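Search the shop
Search Clear

Damgaard Cash Box with Keyed Lock, Item 3752

We've carried a fair number of cash boxes over the years, and the Damgaard is the one we keep going back to when somebody calls up and says they just want a good plain box for the bake sale, the church rummage table or the front counter of a small shop. It's a sturdy steel box with a folding handle on top, a lift-out coin tray, and enough room underneath for bills, checks and a receipt book (a fat one, even!).

The lock is an ordinary keyed cylinder, made for Damgaard by Taven, and it turns with a nice firm click. Every box ships with 3 keys. Please put one of them somewhere safe the day the package arrives, and I mean well away from the box, because the most common call we get on a Saturday morning is from a very nice person whose only key is locked inside with the change.

If you've had an older Kokari box, you'll find the tray sits a bit deeper in this one, so rolled coins can stay in their wrappers. Kokari trays won't fit, I'm sorry to say.

Returns are fine for 60 days, provided you send back all the keys. Replacement keys are cut to the number stamped on the lock face, so jot that number down while you're thinking of it. Orders of more than 50 boxes go out from our Wolthorpe warehouse and take a little longer.

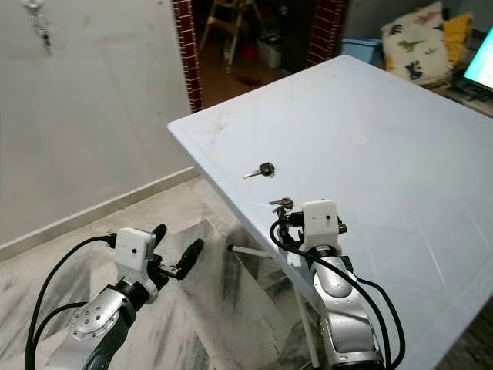

Marlpit Thrift wrote: We bought two for our spring sale and the locks are still smooth. I do wish the coin tray had a lid, but for the price we'd buy them again.

2 comments
Share 14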